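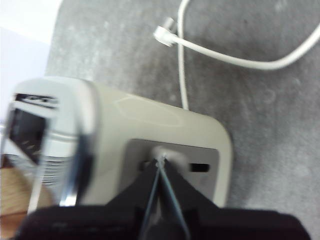
Cream-colored plastic on pale gray carpet, and both of them show every bit of dust.

How to Freshen Up Light-Colored Plastic Around the House
by Heather Kereama

When we moved into the house on McKinnon, I inherited a whole family of off-white plastic things from my aunt, and I've spent more evenings than I'd like to admit getting the grime off them. It's pleasant work once you get going — I put the radio on and make a pot of tea.

Start by unplugging whatever you're cleaning and letting it cool down completely. Then go over it with a dry paintbrush, the soft kind, and work any vents or slats from top to bottom so the dust falls out toward you. A vacuum with a brush tip is fine too, if you go gently.

Next, put 2 drops of dish soap in a bowl of warm water, dip a cloth, and wring it out until it hardly feels damp. Wipe in long strokes and keep well away from openings, buttons and switches. Labels and display windows get a barely damp cloth and no rubbing at all (I took the lettering clean off a bread machine once and had to guess at the settings for years).

For scuffs, mix baking soda with a little water and rub it on with a fingertip, trying a hidden spot first. It can dull a shiny finish, so stop as soon as the mark lifts.

Wipe everything again with plain water, dry it with an old T-shirt, and leave it overnight before you plug it back in. Yellowing from sunlight won't wash out, I'm afraid, and I've made my peace with mine.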